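Robôs já arrumam caixas, mas a casa ainda espera

Oficina da Jutorik testa braços mecânicos na triagem de objetos misturados; em tarefas domésticas, os resultados continuam irregulares

Separar o que ficou amontoado no fundo de uma caixa é trabalho de poucos minutos para qualquer pessoa. Para um braço robótico, continua a ser um dos exercícios mais difíceis. É essa a conclusão de um relatório divulgado na terça-feira pela Jutorik, empresa de automação que passou os últimos meses a medir o desempenho de máquinas em tarefas de casa e de loja.

O ensaio incluiu 187 objetos de uso corrente, entre embalagens, brinquedos, utensílios de cozinha e peças pequenas de plástico ou metal. As máquinas tinham de os retirar, um a um, de caixas abertas onde estavam misturados, sem ordem prévia. No final, 58 objetos ficaram classificados como "não fiáveis" – o robô conseguia apanhá-los em algumas tentativas e falhava noutras, sem que a equipa encontrasse sempre uma explicação.
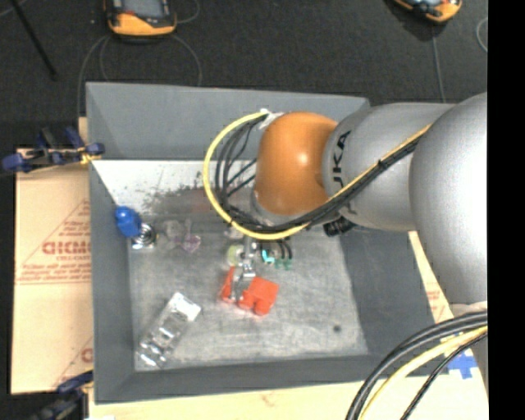
Texto: Redação Tinbridge | 8 de agosto | Leitura: 3 min

O problema começa na visão. Objetos opacos e de cor viva, como uma peça vermelho-alaranjada pousada no meio da caixa, são localizados com facilidade. Já os plásticos transparentes confundem-se com o fundo cinzento, e os metais polidos devolvem reflexos que o sistema interpreta como arestas. Segundo o relatório, a maior parte dos objetos da lista de não fiáveis pertence a um destes dois grupos.

Segue-se a questão da pega. Uma pinça de dedos estreitos chega a espaços apertados, mas tem pouca superfície de contacto e deixa escapar formas arredondadas. As ventosas resolvem parte dessas situações e criam outras: não funcionam bem em tecidos, redes ou superfícies muito irregulares. A Jutorik experimentou os dois tipos e não recomenda nenhum como solução única.

"Numa linha de montagem, a peça chega sempre igual e na mesma posição. Numa cozinha isso não acontece nem duas vezes seguidas", afirma Ojārs Sakalauskas, responsável pelos ensaios. "Quando nos perguntam se o robô já arruma a sala, a resposta é que arruma uma parte, devagar, e convém que esteja alguém por perto."

A lentidão é outro dos pontos assinalados. Nas melhores sessões, o braço precisou de 25 segundos por objeto, contando a procura, a aproximação e a largada no destino. Um funcionário de armazém faz o mesmo numa fração desse tempo. Em contrapartida, a máquina manteve o ritmo ao longo de turnos inteiros, o que interessa a empresas com trabalho noturno de triagem.

Os objetos encostados às paredes da caixa deram mais trabalho do que os que estavam no centro. O braço tem de inclinar o punho para não bater no rebordo, e os cabos que o acompanham limitam alguns movimentos. Em vários casos, a solução foi empurrar primeiro o objeto para uma zona livre e só depois tentar apanhá-lo, manobra que acrescentou tempo mas reduziu as falhas.

No comércio, a tecnologia já saiu do laboratório. A cadeia de artigos para o lar Rätsep tem, desde março, 2 postos automáticos para separar devoluções no seu armazém central. Os postos tratam apenas de artigos com embalagem rígida; tudo o que chega solto, aberto ou partido continua a ser visto por pessoas. A empresa diz que não houve redução de pessoal e que pretende avaliar o sistema durante um ano antes de decidir se o alarga.

Para uso doméstico, o calendário é menos claro. A Flameo, que anunciou um assistente para arrumar brinquedos e levantar a mesa, adiou o lançamento e não indicou nova data. Em comunicado, a marca refere a necessidade de "mais ensaios em casas habitadas", com crianças, animais e pouca luz. O preço também não foi divulgado.

Sakalauskas considera que as lojas e os armazéns vão continuar à frente, por terem caixas normalizadas, boa iluminação e técnicos disponíveis. Dobrar roupa, lavar loiça delicada ou esvaziar uma gaveta cheia são tarefas que coloca bastante mais longe – e prefere não apontar um ano.

A Jutorik prepara agora uma segunda ronda, com os mesmos objetos e caixas mais fundas. Serão incluídos sacos de plástico e peças de roupa, que ficaram de fora da primeira lista. Os resultados serão publicados na página da empresa.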